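Search this site: Enter keywords Go

Chronograph notes, part two

I finished the second batch of handloads for the .270 on Tuesday and shot them the same afternoon. The goal was a deer load that stays under an inch at 100 yards without running at the top of the book. The last batch grouped well but gave me stiff bolt lift on two rounds, so I backed off and started over with new Samonte brass.

Average velocity was 2,848 feet per second over ten shots, with an extreme spread of 31. The old load was 90 feet per second faster. I had hoped to hold close to 3,000 when I bought the rifle, but that was a number from a catalog, taken with a longer barrel. At the distances I hunt, the difference in drop is small and the deer will not notice the rest.

Nuria Tefera lent me her Avex chronograph again. It reads reliably in flat light and loses shots when the sun is low, so we started at noon. Set it level with the bore and far enough out that muzzle blast does not trip the first sensor. I lost an hour to that last year.
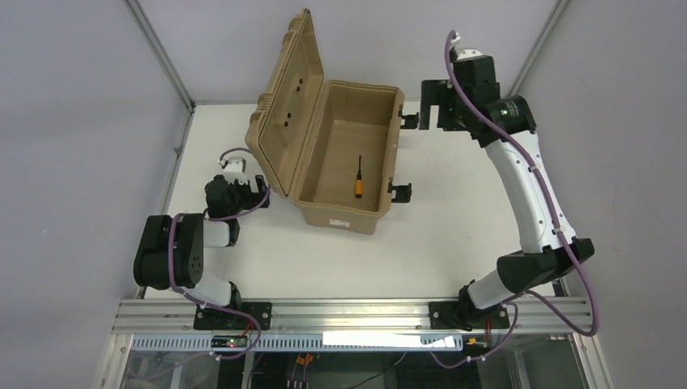
Groups were better than the velocity numbers suggested they would be. Three groups of three measured 0.8, 0.9 and 1.1 inches. The last one was shot with a warm barrel and I would discard it, except that I always want to discard the worst one.

The scope base screws had also moved. I found the rear one loose before the first shot – a quarter turn or so – and took everything off, degreased it and torqued it again with the Fillent driver. If your zero wanders for no clear reason, check the base before you blame the ammunition. Honeylyn Estrella went through two boxes of factory loads before she checked hers.

Next I want to try the same charge seated ten thousandths deeper. I have enough powder from this lot for one more batch, and I will post the numbers in the same table format as before.

We use cookies to improve your visit. Accept Settings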